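September, 7:40 am
Posted by Dorottya Kocsis, Gostwood dye room

Walnut hull bath, second try. First one went gray-green on me and I still think it was the pot. Switched to the big enamel one, no chips in it that I could find. Hulls from the Qudah place again, same sack, been in the shed since last fall. Smell is awful. Lid on.

Soaked hulls overnight, simmered 40 min, strained twice through the old pillowcase. Liquor is very dark, nearly black in the pot, good brown when I pull a spoon of it up against the light. 208 g dry wool, four skeins, tied loose this time in figure eights. Last time I tied them too tight and got white bands at every tie. Dumb.

Skeins 1 and 2 alum. Skein 3 nothing. Skein 4 nothing, but goes into iron after. Wanted to do a tin one and talked myself out of it, don't like having it around and the window fan is dead again.

8:30. Wool in. Wetted out in warm water first with a drop of dish soap. Heat came up too fast, turned it down, then forgot it was turned down and wondered why nothing was moving. Fine now. Just under a simmer.

9:15. Skein 3 already darker than the alum ones?? Not what I expected. Book says walnut doesnt need a mordant and I believe that, but I figured alum would at least keep up. Could be where it was sitting in the pot. Rotated everything. 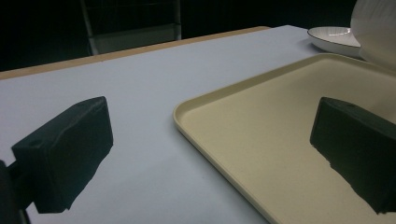

10:05. Heat off, left the lot in to cool. Skein 4 out early for the iron dip. Tiny pinch of ferrous sulfate in a jar of warm water, stirred till clear-ish, wool in and out in under two minutes. Went from tan brown to a cold dark brown right away. Handles a bit harsher than the others, so that pinch was probably still too much. Weigh it next time, stop pinching.

Used the Derkunia yarn for 1 and 2 and the Poltent singles for 3 and 4. Yes I know. Two things changed at once so the skein 3 result means not much. Only had the two half cones left and wanted the pot going before the meeting. Poltent has less spinning oil in it as far as I can tell, it wets out faster, so maybe that is the whole story. Redo with one yarn.

1:20 pm. Rinsed. Skeins 1 and 2 gave up very little color, water clear by the third bucket. Skein 3 bled some till bucket five. Skein 4 same. All hanging on the back rail, out of the sun. Looks like warm brown, warm brown, deeper brown, near-charcoal brown. They'll go lighter when they dry, they always do.

Saved the bath. Over half a pot left and plenty of color in it. Going to try the cotton strips tomorow, 15 g bundles, soy milk on one set and plain on the other. Marked the lid. Please do not dump it, whoever has the sink.

To do
- new fan or fix fan
- swatch cards, cut off skein 3 and 4 for the window test
- order one full cone, one kind only
- find the good thermometer, the one on the hook reads low
- gloves, size small, mine are shot

Comments

marit_l: Mine did the same thing with no mordant, came out darker than alum. Same yarn for all of it too. So maybe it's not your yarn.

Dorottya: oh good. or bad. I'll still redo it

hollis: The thermometer is in the indigo drawer, sorry. Also how long did the iron skein cool before you dipped it? I get streaks when mine goes in hot.

Dorottya: it didn't, straight from the pot. No streaks that I can see but ask me when its dry

p.w.: Can I have a bundle of the plain cotton when you do it? Want to overdye with madder.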